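New house rules for robot packing benches at Sekby

2018-05-07

Kershaw has brought in a set of written rules for its packing robots at the Sekby site, after a trial that began in November. The rules apply to every bench where an arm handles parts, cables or cartons while people work in the same room.

Under the rules, an arm must run at reduced speed whenever someone is within 2 metres of the bench. Grippers are to be checked for loose screws and worn plates every 200 cycles, and the result written on the bench sheet. Anyone starting a new task has to watch the first 50 picks from beside the stop button before leaving the arm to carry on.

Cables get a section of their own. They must be coiled and laid in the box with no loop hanging over the side, as a trailing lead can catch on the gripper when it lifts away. Lids are to be folded fully back before the arm moves in – a half-open flap counts as a fault and the run is stopped.

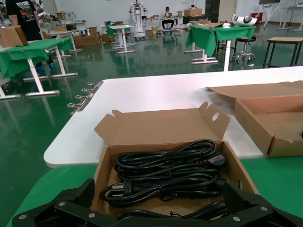 The firm's Grurton site will change over next, with Cevville to follow once its floor markings have been redone. Staff at both will have a short training session, and visitors will need to be signed in by a trained member of staff.

The rules will be looked at again in 6 months. Copies are kept at each bench, and comments can be left with the shift lead.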